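Bring Back the Long Charity Ride
6/27/20

I have ridden in nearly 20 charity motorcycle runs, and I can tell you which ones I still talk about. They were all long. I mean a full day in the saddle, leave at sunup, come home with bugs in your teeth and a sore back, and a grin you can't get rid of.

Lately the trend has gone the other way. The club in Pradton cut its spring run down to a loop around the reservoir, under an hour if you catch the lights. I understand the thinking. A short ride brings in new people, it's easy to insure, and everybody is back at the lot in time to buy raffle tickets. I've heard the argument at meetings and I've nodded along, and then I've gone home and thought, no, I really don't agree with this at all!

My case rests mostly on the Brunton run. Last November we had 400 riders sign up for a route that went out over the ridge, down through the river towns and back by the old highway. It was cold. It was a long way. The fee was higher than anybody else in the county was asking, and people paid it and then put more in the bucket at the gas stops. I think they gave more because they had done something. You hand over your money differently after a day like that. By the last stop I'd have handed over my gloves if somebody had asked.

Then there are the towns. A loop around the reservoir goes past one bait shop. The Brunton route went down five main streets, and in every one of them there were people on the sidewalk, kids waving, somebody's grandmother in a lawn chair with a blanket over her knees. They all wanted to know what the ride was for! We'd pull off our helmets and tell them about the hospice van and out would come the wallets. No flyer does that.

And the food. Any long ride has to have a proper lunch stop, and I'd put it at the top of the planning list, ahead of the T-shirts. In Urkine the fire hall made chili for everybody and charged whatever you felt like paying. People sat down across from strangers, a kid on his first little 250 next to a guy with a touring bike the size of a sofa, and they talked for an hour. Two of them rode the rest of the way together. You can't get that out of a hot dog eaten standing up in a parking lot.

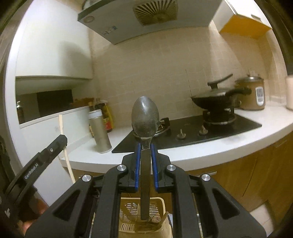 But What About the New Riders?

This is the best objection and I take it seriously. Someone who got a license in the spring shouldn't be pushed into ten hours on the road, and I never want to see a beginner white-knuckling it over the ridge to keep up with the pack.

So build the route in pieces. Windano does this beautifully – riders can join at any of the stops, ride one leg or all of them, and peel off when they've had enough. The slower group leaves first with experienced riders front and back. There's a truck with a trailer following along for breakdowns and for anyone who is simply done for the day. I've seen people load up on that trailer with no embarrassment whatsoever and get a cheer at the finish anyway.

It does take more work. You need more marshals and more fuel stops, somebody has to sit down with the sheriff's office in every county you cross, and the weather can wreck the whole thing. I've made those phone calls myself and they're dull. I'd make them again tomorrow.

With this year's spring runs called off, the clubs have some time on their hands. Get the maps out! Call the fire halls, find out which bridges are closed, drive the back roads on a Sunday and see where 10 bikes can pull over safely. And if Pradton wants somebody to scout a route over the ridge, my tank is full and I'm free most weekends.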